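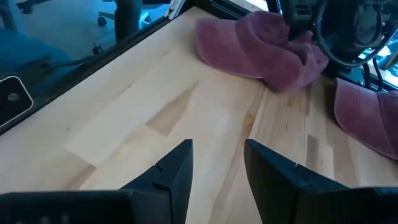 Oiling is the bit I get asked about most, so I've given it a section to itself and tried to put in everything I do to my own tops. It works for any solid wood worktop or table made up of strips, like this pale one with its creamy and honey-coloured pieces side by side, and I'd say it matters even more on light wood, where a sloppy coat shows up as a patch you'll be looking at for years! Don't fret about differences between one strip and the next, or the brown streaks and little dark flecks. That's grain, and you won't sand it out (I tried once, on a Banham offcut, and all I got was a dip).

## Section 4: Oiling your top

I wrote the first version of this for the Staludton kitchen and it has grown a bit. I use Vulteck clear oil. Tsuchiya hard wax is lovely too, but it goes on differently, so if that's what you've bought follow the tin and skip to the notes at the end.

**You'll need**

- clear worktop oil
- lint-free cloths, more than you think (old cotton pillowcases are great)
- fine sandpaper and a cork block
- a bucket of water, for the used cloths
- gloves, if you don't fancy smelling of oil at teatime

**Getting it ready**

1. Clear everything off, including the toaster. I always think I can work round the toaster and I never can.
2. Wipe down with a barely damp cloth and a drop of washing-up liquid. Go over it again with plain water, then leave it overnight.
3. Sand lightly along the strips, never across. Two or three passes is plenty. You want it to feel like a clean plate when you run your palm over it.
4. Get the dust off with a dry cloth, then do it again, because there's always more.

> **Caution:** Oily cloths can heat up and catch fire on their own if you leave them scrunched up. Soak each one in the bucket when you've finished with it, then lay it flat outside to dry. Never put one straight in the kitchen bin.

**Putting the oil on**

5. Stir the tin, don't shake it. Bubbles are a pain to get rid of.
6. Pour a little on a cloth and work it in along the grain, a couple of strips at a time. Thin, thin, thin!
7. Wait 4 minutes, then wipe off whatever is still sitting on the surface. If it feels tacky later on, this is the step you rushed.
8. Do the ends and the cut-out round the sink. They drink the stuff, so give them a second go straight away.
9. Leave it for 8 hours with a window open, then repeat. A new top wants 4 coats. An old one usually just needs one.

**Notes**

- A cold room slows everything down. I did one in January and it stayed sticky well into the next day.
- To see if it's time to oil again, flick a few drops of water on. If they bead up you're fine, and if they soak in and leave a dark mark, out comes the tin.
- Hard wax goes on with a brush, and you don't wipe it back in the same way. Don't put it over fresh oil.
- Small scratches can be sanded and oiled on their own, but feather the edges out a good hand's width or you'll see a ring.

For joining two lengths at a corner, see Section 5.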